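The reading group's selection for March was Plirkell, the second novel by Chenxi Song, and I am pleased to record that I finished it within the month. My remarks last winter on her first book were less favorable than they might have been, and this one deserves a fuller account.

The novel runs to 246 pages and is divided into six parts. It follows a ferry clerk named Wan through a single year in the river town of Punent. Very little happens in the opening chapters. Wan copies timetables, quarrels with his sister over a lease, and declines two invitations. Readers who require a plot by page 33 should be advised that they will not receive one.

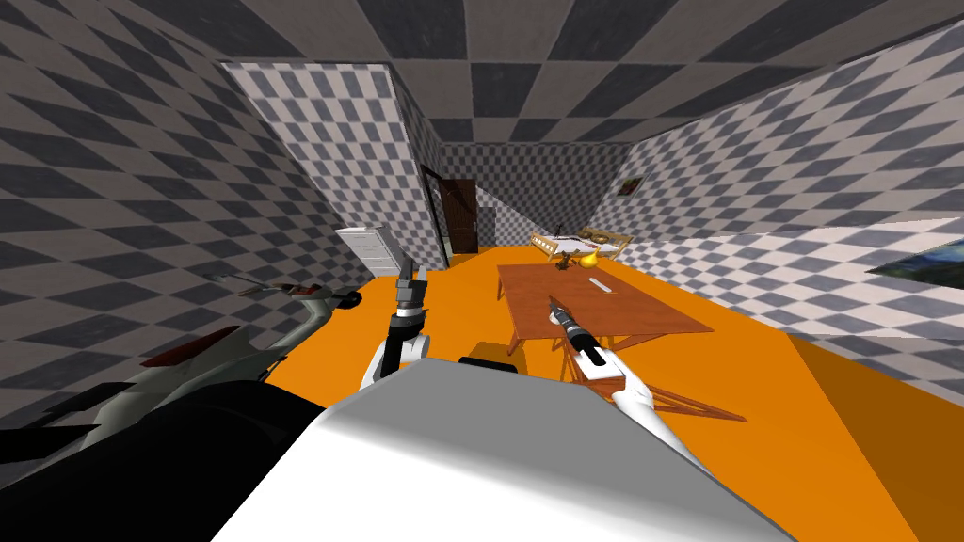
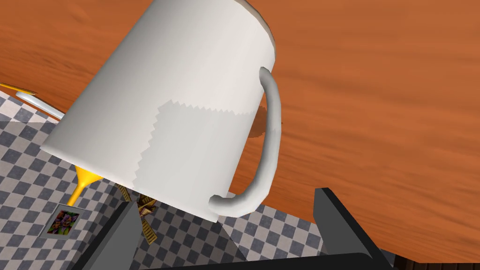
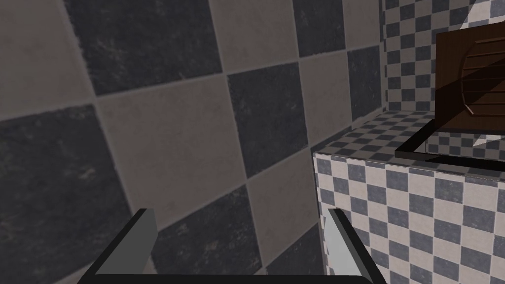
Simulated interior views, including a white mug and checkered walls.

The third part is the strongest. The sister's letters are given in full, without comment, and the reader learns from them what Wan has left out of his own account - chiefly the money. I reread this section twice.

I was less persuaded by the ending, which introduces a lawyer at a late stage and gives him most of the speeches. Jianhua Lei, who led our discussion, defended the chapter as a deliberate change of register. I remain unconvinced, although I concede that the final letter requires someone to read it aloud.

The Valum paperback has small type and narrow margins. I would recommend borrowing the hardcover.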